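I pack toy sets at Covley, and since May there have been two robot arms on our side of the floor. People at home keep asking me what that's like, so I'm writing it down once.

The toys go past the arms first. Nets are what everyone talks about at break.

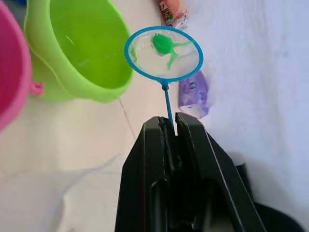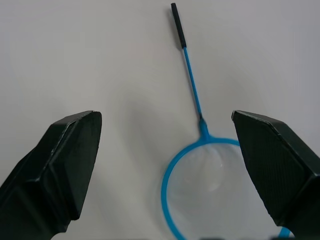
My old job was ten stations in a row, one person each, and you did the same reach all shift. We turned out 700 sets on a normal day. The number hasn't moved much. What moved is where we stand. Six of us are still on the line and the other four went to checking and returns, which used to be a closet with a desk in it.

Checking is easier on the shoulders and harder on the eyes. Humaira likes it. Bartosz asked to go back after 20 days and they let him, which I hadn't expected.

Pay stayed the same. The training was one morning with a man from Relari, and after that we learned from Thanakorn, who had read the manual. When an arm stops you press the yellow button, wait, and write it on the sheet. At first the sheet filled up before lunch. Now it lasts the week.

I miss talking. With ten people elbow to elbow you heard everything, and now the nearest person to me is more than 20 feet away with a fan going. We've started taking the afternoon break together at 2 instead of in shifts. Cleiton cleared it with the office.

They say another line gets changed over next. The people on it have been coming by to ask me about the hours, and I tell them the hours are the same.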